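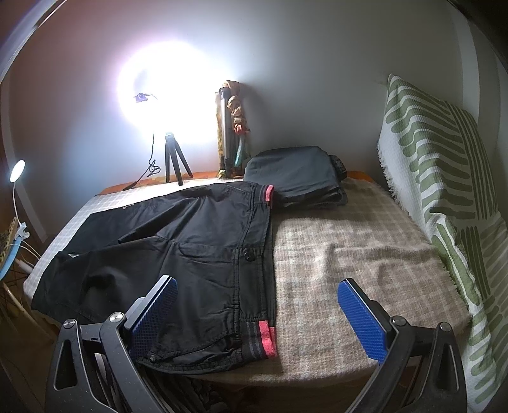 Kovard Estate Drafter, version 7: review for small practices

Kovard Estate Drafter is a document assembly package for wills, enduring powers of attorney and advance care directives. We ran it in a two-solicitor office in Nunddale from February, alongside the precedent bank it was meant to replace. Over the trial it produced 446 finished documents. Testing was done on the desktop edition; the browser edition lacks the clause editor and was not assessed.

Installation

The installer places the clause library on a local drive or a shared folder. The library holds 3,557 clauses, each tagged by jurisdiction, instrument and date of last revision. Indexing on our server ran overnight and had finished by 7 am. Client records import from CSV only. Middle names were dropped on the first import until the field map was corrected by hand, and the manual does not mention this.

Drafting

The interview is branching. A simple will with one executor and a gift over to children takes few screens. Testamentary trusts take considerably more, and the order of questions is poor: the program asks for the trustee's powers before it asks whether there is a trustee. Answers can be revised at any point without losing later entries.

Cross-references update reliably. Defined terms do not. If "my Residence" is renamed in the definitions clause, the old term survives in any clause that has been manually edited, and no warning is given. We now run a search for orphaned terms before printing.

Execution clauses are well handled. The program distinguishes between a testator who signs, one who signs by mark and one who directs another person to sign, and changes the attestation wording accordingly. The interpreter's clause is a separate option and is off by default.

Capacity notes

The file note template for capacity is the strongest part of the package. It prompts for who was present, the questions asked and the client's answers in the client's own words. It locks on saving, with later additions recorded as dated addenda. Crabtree, which we used previously, leaves the note open to editing indefinitely – a real problem if the will is later contested.

Output

Export is to DOCX and PDF. Numbering in DOCX holds up to the third level, after which indents drift. Colour headings can be turned off globally.

Support

Support is by email through the Nustton office. We lodged 2 tickets. The CSV query was answered the same afternoon. The defined terms fault was acknowledged and remains open.

Licensing

Per seat, billed annually. The licence does not cover locums, who need a seat of their own.

Rating: 7 out of 10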